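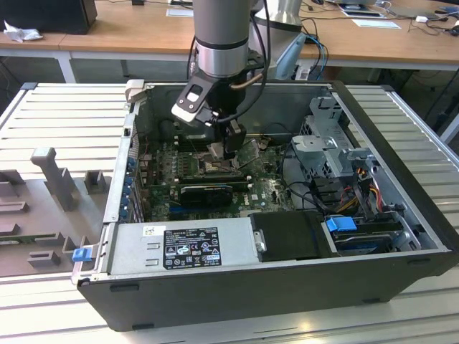 Bench Robot Upkeep: What I Do Every Week and What I Do When It Starts Missing

I look after one arm. It takes old desktop computers apart, or at least it does the boring bits, and I do the rest. I've been asked for my notes enough times now that I'm putting them all on one page, and I'll add to it when something new breaks. If you have a different arm or a different gripper, most of this should still carry over, because most of it is about cables and screws and cleaning.

Squaring up the bench

Everything starts with the bench. Mine is aluminum extrusion, the slotted kind, and I love it because I can bolt a stop anywhere I want. I also hate it because the slots eat screws. Every little case screw you have ever dropped is down in there somewhere! Once a week I run a plastic knitting needle down each slot and then go over it with the shop vac. Don't use a steel ruler for this, it scrapes the edges up and then your T-nuts drag forever after.

Check the stops while you're down there. I put a dot of nail polish across each bolt head and onto the metal next to it. If the dot is cracked, the bolt has turned. It takes two seconds per bolt and I've caught more trouble that way than with any gauge I own.

For the case itself, lay it flat on its side with the panel off and push it into the same corner every time. I push toward the back first, then left. A-yeong Moon does left first and then back, and we get results that differ by enough to matter on the small connectors, so now there is a strip of masking tape on the bench with two arrows on it and we both do it my way. (She would like it known that hers was fine too.)

Rubber feet are a pain. Some cases have them, some have lost one, and a case with one foot missing rocks just a hair when the gripper pushes. Press down on all four corners with your thumb before you start anything. If it rocks, shim it with folded card from a cereal box.

Cable slack

This is the one I'd tell you to do first if you only do one thing. The cable that goes down to the gripper needs enough loop to follow the wrist through its whole turn, and not so much that it hangs down and catches on a drive cage. Those cages are all folded tabs and sheet metal edges, and they will grab a cable every chance they get.

How I set mine: move the arm by hand (brakes released, arm supported, second person on the stop button) to the furthest twist it will ever do in your program. Leave a loop at that point that you can get two fingers behind. Tie it there, loosely, with a hook-and-loop strap. Then bring the arm back home and look at where the loop sits. If it hangs lower than the bottom of the gripper mount, move the upper tie higher and try again. No zip ties near a joint, please. I did that my first winter and cut right into the jacket.

Run a fingertip down the cable every week with the power off. You'll feel a flat spot or a kink long before you see one.

Gripper fingers

Wipe the fingertips with isopropyl on a lint-free cloth at the start of each day. Thermal paste is the enemy here, the old gray kind especially, because it gets everywhere and then everything you pick up slides. If you've had the arm working near a processor socket, wipe again before you move to anything else.

Now the mounting bolts. The plate on mine sits at an angle, and it took me far too long to learn that you should snug the bolts in a cross pattern, a bit at a time, the way you'd do a car wheel. If you tighten one all the way and then go to the next, the plate pulls over and your fingertips end up off to one side. Then you'll spend a whole afternoon reteaching points that were perfectly good. Ask me how I know!

After any bolt work, do the paper test. Bring the fingertips down over a scrap of printer paper on a flat bit of bench, slow as it will go, and stop when the paper just drags. Write down the height. If it's changed from last time, fix the hardware before you go anywhere near the program.

The fixture tray

I print my trays. They're gray, they're ugly, and they're the best thing I ever added to the setup. The blocks and ridges hold parts and the tall post gives me something to check position against. A few things I've learned:

Print the post upright and it will snap at the layer lines sooner or later. Mine are separate pieces now, printed lying down and then glued into a pocket in the plate.

Keep trays out of the sun. Kyung-hwa Koo left one on the dashboard of her car for a lunch hour and it came back shaped like a potato chip.

Don't wash them in the dishwasher either. Warm water, dish soap, an old toothbrush for the recesses.

Put a date on the underside in marker. When the arm starts missing, it's nice to know if the tray is new.

Before you let it near a power supply

Unplug the computer and press its power button for a slow count of ten. Then leave it alone overnight if you can. And we never open the power supply box itself, with the robot or by hand. It comes out whole and goes in the bin whole. Board batteries I take out by hand too, and they go in a jar with a lid.

Tuck the loose power leads over to one side before you start. The orange and yellow and red ones coming off the supply are springy, and they'll stand back up the minute you turn around. A wooden clothespin on the edge of the case holds them down nicely. Just remember to take the clothespins off at the end! I count mine back into the cup.

Speed

I run at 90 millimeters a second over open space and a good deal less once the fingers are down inside the case. People visiting always think that's slow. It's fine. A bent tray latch costs me more time than I'd ever make up.

When it starts missing

Go in this order, and don't skip ahead because you think you know.

Is the case pushed into its corner? It usually isn't.
Is there a screw under it? Lift and look.
Are the nail polish dots whole?
Are the fingertips clean?
Paper test. Same height as last time?
Cable loop free all the way through the turn?
Only then open the program.

I keep a spiral notebook on a nail by the bench with the height, what I changed, and my initials. In December we had a run of misses that got worse through the morning and cleared up after lunch, and it was the notebook that sorted it out. The shop was freezing when I unlocked it and the arm was doing its first picks stone cold. Now I switch it on when I come in, run it through empty moves while I make coffee, and start on real cases after that.

Little things

A magnet on a string gets screws out of a case. Keep it well away from any hard drive somebody wants back.

Blue painter's tape comes off aluminum clean, masking tape doesn't after a month or so. (Yes, I know what my arrows are made of. They're getting redone.)

Keep your spare fingertips in a pill organizer, one pair to a compartment.

Bread bag clips make good cable labels, and you can write on them with a ballpoint.

If you share the bench, agree on where the 2.5 hex key lives.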